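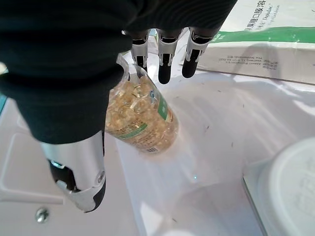 Age Assurance and the Duty Owed to Younger Users

Posted March 11, 2023

The consultation on age checks for social platforms closed in January, and I have now had time to read the published responses in full. There are 82 of them. I submitted one in a personal capacity, having spent 20 years advising schools and local authorities on the handling of pupil records, and I set out below where my view has settled and where it has not.

The central proposal is that any service allowing users to exchange messages with strangers should establish the age of each account holder to a reasonable standard. At present most services ask for a date of birth and accept whatever is typed. The weakness of this arrangement has been understood for a long time. A child of nine who wishes to open an account need only subtract a few years, and the service is then entitled to treat that child as a teenager or an adult for every purpose, including the advertising it displays and the accounts it recommends.

Three methods dominate the responses. The first is the inspection of an identity document, usually by a third party. The second is the estimation of age from a photograph of the face. The third relies on information already held elsewhere, such as a mobile telephone contract or a bank account. Each has its supporters, and several respondents would permit all three and leave the choice to the user.

My own reservations concern retention. The draft guidance states that material gathered for an age check should be deleted "without undue delay", and goes no further. In my experience a phrase of this kind is read generously by the organisation that holds the records. I have proposed a fixed limit of 30 days for any material kept to deal with an appeal, and immediate deletion in all other cases. I should have preferred a shorter period, but the smaller services made a fair case that they cannot staff an appeals process at weekends.

The position of smaller services deserves more attention than it has received. Kiltport, a discussion site for owners of model boats, told the consultation that it has 851 active members and is run from a spare room. Under the proposal as drafted it would carry the same obligations as a platform the size of a country. Vostano, which supplies age checks to retailers, suggested a lighter regime for services below a certain number of users. I am inclined to agree, with one qualification - a small service can still be one on which children are approached by adults, and size alone is a poor measure of risk. A test based on the functions a service offers, private messaging in particular, would be sounder.

The Ridgeway group of schools made a submission which I would recommend to anyone with an interest in the subject. It is short and plainly written. The schools asked their older pupils how they had opened their first accounts, and a good many said that a parent had done it for them with a false date of birth. No form of age check addresses this squarely. A parent who is willing to enter the wrong year may also be willing to present their own face to the camera, and the guidance is silent on the matter.

There is also the question of enforcement abroad. The Trivunberg conference paper, cited in several of the responses, argues that services with no office in this country will simply disregard the rules. That seems to me too gloomy. Payment providers and application stores do have offices here, and they have shown themselves willing to act on a formal notice. The draft allows for such notices but does not say who may request one, or how long a service would have to reply. Both points ought to be settled before the rules take effect.

I have been asked by two readers whether I would support a complete ban on accounts for those under thirteen. I would not oppose it, although most services already claim to have one. The difficulty has always lain in giving effect to the rule.

The revised draft is expected before the summer recess. I shall publish my comments on the retention clause when it appears, and correspondence on that clause is welcome at the usual address.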